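Two Arms, One Clock: Talking Planning Software at Laluria

10 November 2020

I spent most of an afternoon at Laluria last week, and I came with a list of questions about motors and hands. I got through maybe two of them. The person I'd come to see runs the planning side of the company's two-armed manipulation work (they asked me to leave names out, which is fine by me), and it was pretty clear from the first coffee that what they wanted to talk about was software. So we did!

I started with the easy one: what does your code do all day?

"Waits, mostly," they told me, laughing. "It waits for the camera, it waits for the other arm, it waits for me to find the bug. In between it decides where two hands should go next, and whether they can both get there without whacking each other."

The piece they're proudest of is a planner called Dendar. It takes a task written as a short list of goals, things like "grasp the disk" or "line up over the peg," and turns it into paths for both arms. I'd assumed the two arms got planned together as one big system. They used to be, back when the project started, and it was slow enough that people would go off and make a sandwich.

"Planning both at once is the correct answer on paper," they said. "Every joint on both sides, one giant search. Then you try it with somebody standing there watching, and you've got a robot that thinks for 14 seconds and then moves for two. So now each arm plans by itself, and Dendar spends its effort on timing. Left goes, right holds back a beat, right goes. It's like two cooks at one stove."

I asked what happens when holding back a beat doesn't fix it.

"Then it backs up and asks one arm for a different path. It's allowed to ask 10 times. After that it gives up and tells you why, in words. I fought for the words."

I wanted to hear more about the words, having stared at plenty of error codes in my own life. It used to be that a failed plan came back as a single number, and everybody on the team had a sticky note with the numbers on it. Now the message says which arm, which goal, and what was in the way. They pulled up an old log from June to show me the difference, and I have to say, the new ones read almost like somebody complaining about their day. "Left arm can't reach peg, right forearm blocks approach." I understood that one on the first try, and I don't understand much.

Seeing, and admitting you can't

From there we got onto perception, and the mood changed a little. The planning they talk about like a favorite pet. The vision code they talk about like a car that starts most mornings.

It's called Su, which I was told stands for nothing at all, somebody just wanted a package name that was quick to type. It looks for parts, fits a shape to each one and hands the planner a position, plus a number saying how sure it is. Cylinders were a headache from the start. A round part looks the same however you spin it around its long axis, so the software would pick a rotation, then pick a different one a moment later, and the arm would dutifully start twisting its wrist to keep up.

"It looked possessed," they said. "The part's sitting there and the hand is going back and forth, back and forth. The code was doing exactly what we'd told it to. We'd never said that spin doesn't matter for this shape, so it cared a whole lot."

The fix was one extra line in the part file saying which turns to ignore. It took them 89 commits to get to that line. (I asked if I could print that number and got a long sigh and a yes.)

Shiny surfaces are the other sore spot. A bright stripe running down a glossy part can get read as an edge, and then the fitted shape comes out too thin. They've tried a bunch of filters. What helped most was letting Su say "I don't know" and having the planner take that seriously. If the confidence is low, the arm moves somewhere that gives a clearer view and looks again, and no fingers close until the number comes up.

I said that sounded slow. "It is slow! I'll take slow. Do you know how much time we used to spend picking parts up off the floor?"

Trying it on the table

We'd been talking for a good while before we went over to the work area, where two arms face each other across a dark table with a black curtain behind it. The task is laid out on a white sheet: little blue pegs, plates with slots and holes cut in different shapes, a couple of blue cylinders lying near one corner. The right hand had its fingers around a blue disk, and the left was hanging over the edge of the sheet with its fingertips pinched.

"So this spot is where the timing earns its keep," they said, pointing at the gap between the hands. "Everything's close together up there. If both hands want that space, one of them has to be polite."

I asked how the software decides who's polite. The rule is simple: the hand that's holding something gets priority, on the theory that an empty hand has less to lose. If both are holding something, the one with the shorter path left goes first. They've thought about fancier rules, and keep coming back to this one because anybody on the team can predict what it'll do.

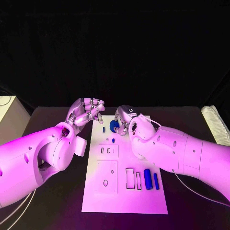 Replay, replay, replay

The last part of our chat was about tooling, which I'd expected to be dry and ended up liking best. Every run gets recorded by a tool they call Runport, with the joint positions, camera views, planner messages and all the rest on a single timeline. You can drag back to any moment and rerun the planner from there with new code, with no hardware involved. They've got 575 runs saved that way, and every change to Dendar gets tried against the whole pile before it goes near an arm.

"That's my safety blanket," they said. "I break stuff all the time. I just break it at my desk now."

What doesn't it catch? Contact, mostly. Replay can tell you the hand would've gone to the right place, and it can't tell you much about what happens once a part touches the rim of a hole and sticks. For that they still need the table, and a person with a finger near the stop button.

Before I left I asked what they'd fix first if they had a free month. I was expecting something about speed. They want a better screen for editing goal lists, because at the moment it's a text file, and one missing comma stops both arms cold.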